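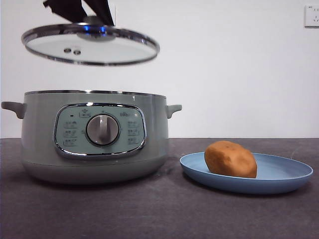 Glass lid with twin vent holes, above an electric cooking pot in sage green.

Kitchen notes: lids, vents and the new pot list

The June stock check of the shared kitchens covered 778 items of cookware, electric pots included. Most of the defects recorded were in lids. Bodies and bases last well. Lids get dropped, stacked under heavier pans, or put back on the wrong pot, and a lid that sits badly on its rim lets steam out at the side and spits water onto the counter.

The Lekota building had the highest number of mismatched lids. Eugénie Delaunay has now sorted these by rim diameter and marked each one on the knob with a paint pen. Please match the mark on the lid to the mark on the handle of the pot. Lids with no mark go in the gray crate under the sink at Lekota until they have been measured.

Vent holes. A glass lid may have one or two small holes, usually lined with a metal ring. Starch from rice and noodles dries inside the ring and closes it. Soak the lid in warm water for ten minutes, then clear each hole with the thin nylon brush. Do not use a skewer or the point of a knife, which can lift the ring and chip the glass. Check the holes against the light before putting the lid away.

Knobs. The screw under the knob works loose with daily use. Tighten by hand, then a quarter turn with a screwdriver and no further. If the knob still rotates, the washer needs replacing. Washers are in the second drawer at Altex, in the tin marked Z.

Rims. Dry the metal rim of the lid and the rim of the pot before storing. Water left between the two marks the steel. Lids may be stored upside down on the pot with a cloth between, but no more than two pots high.

Electric pots. The base must not be put in water. Unplug, let the pot cool, wipe the outside with a damp cloth and wash only the inside. Abrasive pads are not to be used on matte finishes; four pots at Ziller have permanent shiny patches from this.

Replacement lids are ordered through Wian Motaung. Give the inside diameter of the pot rim in millimeters, measured at two points, and the building name. The budget line for the year is 4,000, of which 3,542 remains. Orders received by 9 September 2021 go in the next delivery to Lokine.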